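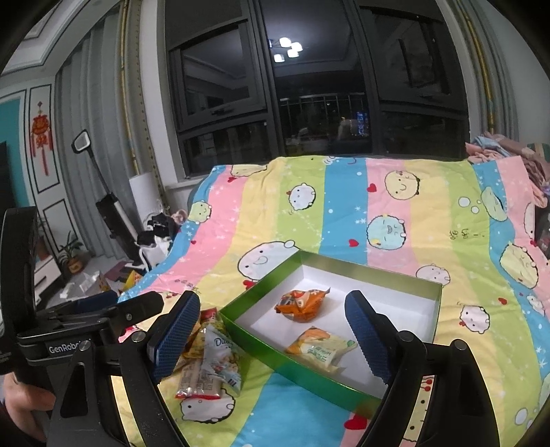
The money you released in March went mostly on finger pads, and I would like to start there, because the pads are why the handheld grippers were producing bad recordings and why the Marsden office was getting cross emails from me. We run 3 grippers now, all on the same setup, and one of them is the subject of most of this report under the name Flodwood, which is what I-seul Geum wrote on its case. The pads now in use are the blue ones with the small diamond knurl, one on the inner face of each black finger, and the snack packets are what we judge them by. A crinkled bag is mostly air and a long wrapped bar is mostly slippery, so between them they find any fault a pad has.

**Where we are against the plan**

The plan said 3,356 usable recordings by the end of this period. We have them. The plan also said we would have them without buying anything, and on that point I refer you to the invoice.

We threw out 832 recordings from the first stretch. Zlata Lysenko went through the lot and sorted them by cause. Most were pad creep: the adhesive softened, the pad slid a hair toward the fingertip on every squeeze, and by the end of a session the two faces no longer met square. The person holding the gripper corrects for this without noticing, so the recording looks fine until you try to learn anything from it. Another 105 had a loose pivot screw, all on the same linkage, all on Flodwood.

**What changed on the machine**

- Pads are glued and then left clamped overnight. The old instruction said "press firmly," and people did, with varying ideas of firm.
- Pivot screws get threadlocker and a paint mark across the head. If the mark doesn't line up, the gripper goes back to the bench.
- Jaws are opened fully and closed fully before each session, and the two readings are written on the card. Zlata added the card. I was against the card. The card has since caught a bent finger, so I have withdrawn my remarks.
- Pads are wiped between sessions with a barely damp cloth. Potato chip grease gets into the knurl and stays there, and a greasy pad behaves like a new pad made of butter.

**Upkeep in the field**

The grippers live in people's homes for the length of a loan, so the setup has to survive bedrooms, kitchens, pets and quilts. Soft surfaces turned out harder on the calibration than we allowed for. A box on a table stays put when a finger nudges it. A box on bedding tips toward the hand, and the jaws end up taking a sideways load they were never tightened for. I-seul rewrote the setup sheet with this in mind: check the pivots after any session on a bed or sofa, and at the end of the day everywhere else.

The sheet is one page. It was four pages when I wrote it. Return rates for the completed sheet improved sharply once it was no longer mine.

**The Utcombe repair**

Flodwood spent nine days at Utcombe with its left finger removed. Six of those were spent waiting for a bushing that had been delivered to the front desk and signed for. The repair itself took an afternoon. While the finger was off, Huro remade the bracket behind it in a thicker section, and we have asked them to do the other two grippers at the next service. Their quote fits inside what is left of the parts line, with enough over for one spare set of pads.

**What we need from you**

1. Approval to move the unspent travel money into parts. We traveled less than planned, chiefly because Flodwood was in pieces.
2. A decision on the fourth gripper. My view is that we should hold off until the remade brackets have been through one full loan period.
3. A named person at Marsden who can sign for deliveries and will then tell somebody.

Zlata's sorted list of the rejected recordings is attached, along with the one-page setup sheet and the Huro quote. The bench log is available on request, though the handwriting in the early part is mine.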